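Clusosus gripper trials

The Clusosus trials were a comparison of two parallel grippers run at the Endside workshop by Teresa Rutkowska and Abílio Carrilho. They are mostly cited for a claim about cluttered tables that the published record supports only in part. 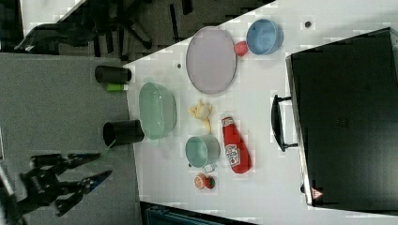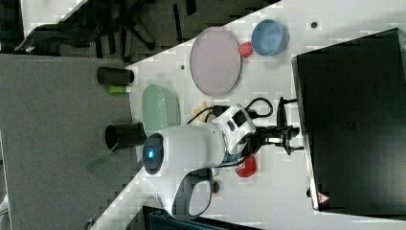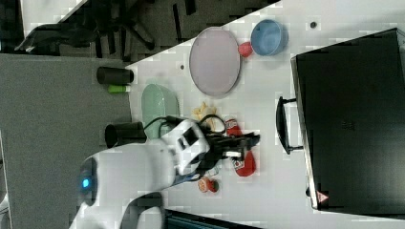 Tabletop with toy food and dishes, Endside.

Each gripper was given 800 attempts. Rutkowska's report from January counted a grasp as good if the object left the table at all, even when it was dropped a moment later. Critics, among them Loubna Hegazy, have called this a generous rule - a bottle that rolls off the fingertips is of little use to anyone.

The report also says the newer fingers "handle any household item." No list of items was attached, and flat plates are missing from the results tables. Danuta Zieliński asked for the raw logs and received those for one gripper only.

A repeat with 2,000 attempts was planned at Kustham, using a stricter rule and a fixed camera position. No results have been published. The maker, Gajewski, still quotes the original score in its sales sheets.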